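Moving house with a freezer full of food, 320 miles
Posted by marlowe_k, April 7, 2021

We are moving from Tratby to Fiadzo and the drive is 320 miles. The chest freezer is full and the movers won't take it unless it's empty. Can I put the frozen stuff in coolers, or should I give it all away? Most of it is venison and soup.

Corentin Gautier
Coolers are fine for that distance. Freeze everything hard the night before, pack it tight and fill any gaps with crumpled newspaper. Use block ice or frozen water bottles instead of cubes. Tape the lids and don't open them on the road. 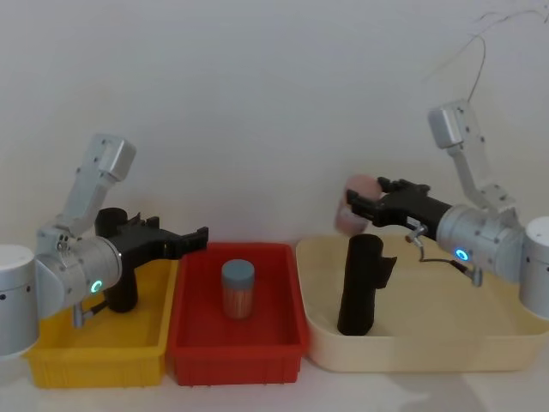 Put the meat at the bottom and the soup on top. Meat that still has ice crystals in it when you arrive can go back in the freezer. Throw out anything that has gone warm. If the freezer has to travel on its side, stand it upright for a day before you plug it in, so plan on somewhere else for the food that first night.

pinto_bean18
Just eat it. We did that before our move in August and only had 2 bags of peas left.

R. Odell
Agree with Corentin on the block ice. I'd add a cheap thermometer in each cooler, and keep them in the car with the air conditioning on, out of the moving truck. Call the new place first and make sure the power is on. Ours wasn't, and we lost the lot.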